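Speaker notes: Good practice for robot tests in simulated kitchens
Widad Awwad, Skolness
Talk for the Urneo users' day, November 16, 2024

Slide 1. Opening
Thank the hosts. Say that I will speak slowly and that questions in the middle are welcome. The written rules are on the Urneo page, so people do not need to copy the slides.

Slide 2. Why we wrote rules
When we started, each of us had a different idea of a successful run. Itzel Meléndez compared our logs in March and found 11 definitions of the word "grasp". After this we agreed on 8 rules. I will present only the ones that made discussion in our team.

Slide 3. Write the stop conditions first
Before the first run, the operator writes down when the run must stop. Contact of the arm with a cabinet is a stop. Contact with an appliance body is a stop also, if the task does not ask for it. We do not change these conditions after we have seen the results. Pause here, people usually want to discuss this one.

Slide 4. Narrow spaces near appliances
Explain with the toaster. The gripper works close to the slots, and a wire rack stands to the right. For such a layout our rule asks for a reduced approach speed and a separate check of the wrist, not only of the fingertips. The arm also hides a part of the toaster from this side, so one view is not enough for the review. We ask for 2 views in every report. 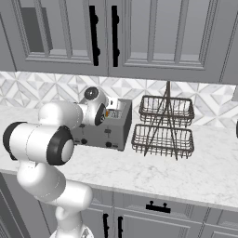
Slide 5. Reporting failures
Every failed run stays in the table. In the Probert series we had 69 runs, and the first draft of the report showed only the good ones. Tell this story shortly, and do not name the author of the draft (it was me).

Slide 6. From simulation to the real arm
A pass in simulation gives permission to ask for a test on the hardware. The safety person in Vernanton decides if it takes place. Mention that friction values must be in the report with their source.

Slide 7. Questions
If somebody asks about soft objects, say that the rule is still a draft and Itzel collects comments. Leave the contact address on the screen.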